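Good practice for shared robot cells: progress report for April
Prepared by Lihua Lei for Rosemarie Albers, Skisturgate Fund

1. Work done in this period

The draft guide now has 12 rules, after we merged two which said almost the same thing. Igor Doležal tested 8 of them at the Tetteh bench. The other four need a second arm, and we will wait for it until the summer.

Most of the time went to the rules for table-top tasks with thin moving parts. For these tasks we use a flip-tile game with a red and white board. Its hinges are small and a finger can press too hard on them, so the rule on closing force is easy to check. The rule says that the operator must write down the force limit before the first run and sign again after any change of fingers.
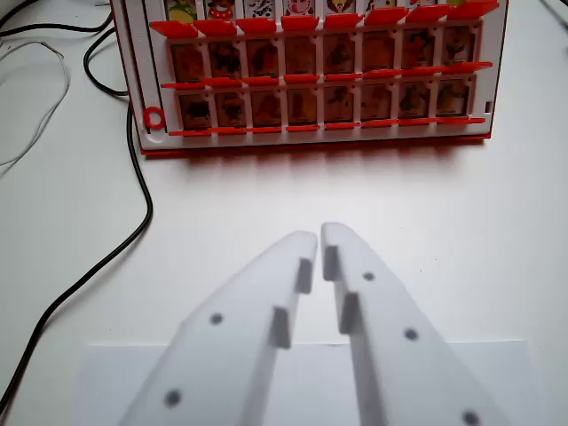
2. Points still open

Cables on the work surface. Rule 7 asks for a clear zone between the gripper and the object, but it says nothing about cables at the side of the table. Comfort Agbenyega proposes that they are fixed down or led over the back edge. I agree with her, and the text will be changed.

Words. Our partner Memon uses "stop" and "pause" for the same thing. In our guide they are different, so we must agree on this before the next review.

3. Budget and next steps

The spending is within the plan. We ask to move the money for 2 travel days to the printing of the guide. Ekow Nutsugah will send you the form.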